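Produce Corner – README

Jyoti Khurana
8/8/22
Filed under: Shop room / Props & stock / Data notes

# Tistari Produce Corner

Hello, and thanks for downloading! I look after the practice greengrocer's in our shop room, and I've written these notes so that you know what you're getting in the Tistari folder and why some of the vegetable names look a bit odd. I'm a shopkeeper's daughter, so forgive me if I go on about potatoes.

## What's in the folder

- `stills/` – pictures of the crates and baskets as they get filled and emptied
- `stock_list.csv` – one line for each kind of veg, with the name we use and any other names people have typed in
- `layout.txt` – which crate holds what, in words
- `notes/` – bits and pieces from me, mostly about restocking

The first release has 74 stills. I'm hoping to get that up to 100 in September, once Luuk Jansen has finished sorting the second batch (he's slow but very thorough, bless him).

## The stands

They're light wood, with open slatted crates set in tiers, so it looks like the front of a proper little greengrocer's. We keep one kind of thing to a crate where we can. Potatoes get a whole crate to themselves, heaped right up, and I love how that looks! The long leafy greens get their own as well, and that one runs down quickest as everybody wants to shop for cabbage first.

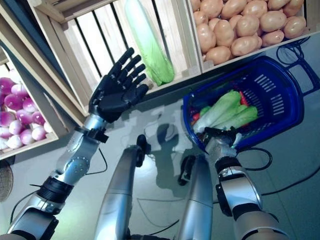 *Leafy greens, potatoes and the purple-and-white bulbs, with the blue basket part filled.*

## Names, and a small argument

Margarida Rocha and I went back and forth for ages over the purple-and-white ones. She had them down as onions, I had them down as turnips, and in the end `stock_list.csv` says `turnip` with `onion` in the "also called" column. If you're matching on names, please check both.

The long pale greens are the same sort of muddle. You'll find `napa`, `chinese leaf` and `romaine` in the older notes. They should all now be under `leafy_long`, but if I've missed one, tell me and I'll fix it.

Pumpkins are split by colour, `pumpkin_orange` and `pumpkin_green`, and I've ignored the stripes. Peppers are just `pepper`.

## How we shop

The basket is one of the blue plastic ones. Each round starts from a short written list, say two leafy greens and something red, and the shopper picks from the crates in any order they fancy. Putting back counts as a round too – Bereket Woldegiorgis asked for that, and I'm glad he did, as tidying up is half the work in any shop.

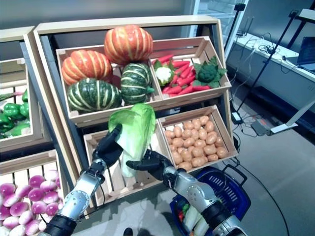

We share crates only when we run out of them, so the carrots have to put up with the cauliflower and the broccoli. In `layout.txt` that crate is called `mixed_top`. It's a nuisance for anybody wanting neat one-veg crates, I know, and I may move the carrots out if I can get hold of another stand.

When you restock, big things go in first and stems point whichever way they like. Please don't arrange them! Real crates are a bit of a jumble and I'd like ours to stay that way.

## Known problems

- Fourteen rows in the stock list have no crate name yet.
- `notes/restock_old.txt` uses the previous layout, so don't go by it.
- "Basket" and "shopping basket" are the same thing. Sorry.

## Getting in touch

Corrections to me, please, and anything about the file naming to Luuk. I usually answer within 14 days, a bit longer in September.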